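Frame rates, a bad transfer, and the second disc of Kaltdale

May 13, 2018

I have now watched Kaltdale four times in three different versions, and I want to write down what is different between them before I forget. If you only want to know which one to buy, it is the second pressing of the Inetard disc, and you can stop reading.

For anyone who missed it, Kaltdale is a low-budget horror film set on a sheep farm over one winter. It played a few festivals, got a short theatrical run last October, and then went to disc and streaming at nearly the same time. The story is thin. A surveyor arrives to settle a boundary, the family does not want it settled, and the hill behind the house has something in it. What makes the film worth four viewings is the way it was shot and mixed. Most of the dialogue is recorded a little too far away, on purpose, and most of the important action takes place in the darkest third of the picture. Both of those choices are easy to ruin in mastering.

The theatrical version runs 100 minutes. The first disc says 100 minutes on the back and does not run 100 minutes. I timed it from the first production logo to the last line of the credits and came up four minutes short. My first thought was that a scene had been cut. I went through it with my notes from the theater and every scene was there. The credits were complete as well.

The answer is the old one. The film was shot at 24 frames per second and the first disc was made from a master prepared for 25 frames per second broadcast. Each frame is shown for a slightly shorter time, so the whole thing runs four percent fast. If the sound is sped up with it and no correction is made, every voice goes up by a bit less than a semitone. Many people can't hear this on speech. It is easier to hear on music you already know, and the film uses the same organ piece five times, so by the third time I was sure of it.

Four percent does not sound like much. In this film it does damage. There is a shot at the midpoint where the surveyor stands at the gate and waits for a light in the upper window to come back on. In the theater it lasted 166 seconds by the director's own count, given in the booklet, and it was close to unbearable. At the faster speed you lose more than six seconds from one shot. The breathing on the soundtrack speeds up too, so he sounds nervous much earlier than he should.

The second problem with the first disc is black level. The encode was done with a bit rate that would suit a talk show. Kaltdale has long stretches with film grain over near-black, and grain is expensive to compress. The encoder spent its bits on the faces and let the background collapse into blocks. In the barn sequence you can see the blocks crawl. On a small set in a lit room this will pass. On a projector it looks like the wall is covered in wet tile, and there is a moment where you are meant to notice that a shape by the feed bins has moved. On the first disc everything by the feed bins is moving all the time.

I raised my brightness two steps to check whether the detail was there and just hidden. It was not. The information is gone below a certain level, and what you get for the extra brightness is gray blocks in place of black ones.

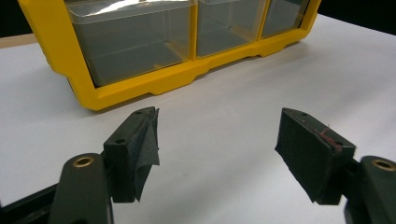

The streaming version comes from a different master, so it has different problems. Speed and pitch are correct. The picture is sharper than the first disc in daylight scenes and there is less blocking in the barn. The cost is that somebody ran noise reduction over the whole film before encoding it. Grain is gone, and some of the wool and most of the snow texture went with it. Faces have the smooth look that anyone who buys older catalog titles will know. The opening shot of the hill, which should have a kind of shimmer from the grain and the sleet together, looks like a painted backdrop.

The sound on the streaming version is a stereo fold-down even when the player reports surround. I checked this by unplugging the front pair and listening to the rears, which gave me nothing at all for 31 minutes, at which point I stopped checking. The film's surround track is not showy, but the wind is supposed to move around the room, and in the last act the knocking is supposed to come from behind you. From the front it sounds like someone at the door in the next scene.

I should explain the equipment, as people always ask. The projector is a mid-range model that I calibrated in the spring with a borrowed meter. The screen is plain matte white, no gain. The speakers are five bookshelf units and one sub, all bought used. The room is dark but not treated. None of this is special, and I mention it mainly to say that you don't need a special room to see the faults I'm describing. A friend saw the blocking on a laptop.

Inetard put out a second pressing this spring without much notice. The case is the same apart from the spine, where the catalog number ends in a B, and the disc label is printed in dark blue where the old one is black. If you are buying online, ask the seller for the number on the spine, and don't trust the listing photo. I bought two copies before I got the right one.

The second pressing fixes the speed. It runs 100 minutes to within a few seconds. The pitch is right, checked against the organ piece on the soundtrack album, which Horkitz released on vinyl and as a download. The encode is new and the bit rate is much higher in the dark scenes. There is still some banding in the sky just before dawn, in the shot where the dog comes back, and I think that may be in the master, because the streaming version shows it in the same place. The shape by the feed bins now moves once, as intended.

The surround track is present and correct. I'd set the level a few decibels higher than you normally would. The dialogue was mixed low and far away, and if you turn it up until the family is comfortable to listen to, the wind will be loud enough to annoy people in other rooms. This is a choice the film made and I don't think it should be corrected with a night mode or a center channel boost. I tried both. The center boost brings the voices forward and breaks the sense that you are listening from across a field.

Subtitles are improved but not perfect. The first disc gave away a voice in the cellar by naming the speaker a full reel before we are supposed to know who it is. The second pressing changes this to a plain "voice." It does still label one sound effect as "footsteps" when the film is careful to leave that open. If you need subtitles, this is a small spoiler. If you don't, leave them off.

There is also an extended cut on the second pressing, which the packaging doesn't mention anywhere that I can find. It runs 114 minutes. I went in hoping for more of the hill and got more of the land dispute. Most of the added material is two long kitchen conversations and a visit to the county office. The county office scene is good. It is flat and bureaucratic and has the only joke in the film — a stamp that has to be pressed twice. The kitchen scenes explain the family's motives more clearly, and I preferred not knowing. The extended cut also moves the first knock from before the storm to after it, which makes the timeline easier to follow and the storm less frightening.

My suggestion is to watch the theatrical cut first, and the other one only if you liked it enough to want the county office. The two are joined by seamless branching, meaning the player jumps between shared and added segments on the same disc. My older player pauses for a fraction of a second at each branch point. The newer one doesn't.

The extras are short. There is a commentary by the sound team that is more useful than most, though it is mixed so low that you have to change the volume when you switch to it. There is a reel of camera tests comparing two sets of lenses in candlelight. The trailer is included, and it has been graded much brighter than the film, which probably explains some of the angry reviews from people who expected to be able to see things. I'd skip it beforehand in any case, as it uses the last shot.

Eberhard, the small distributor that handled the theatrical run, has said it is working on a new scan from the negative. I don't know when that is due or whether it will reach disc. If it does, I'd like to see the sky before dawn without the banding, and I'd like a label that says which version is in the box.

One note on exchanges. Inetard will swap a first pressing for a second if you send them the disc without the case. They replied to me in two days and the replacement took three weeks. You keep the old case, so the spine on my shelf still has the wrong number, and I have put a small sticker on it.

Next time I'll get to the question about subwoofer placement from the comments. I have the measurements but I need to redo the ones from the back corner, where I had left a window open.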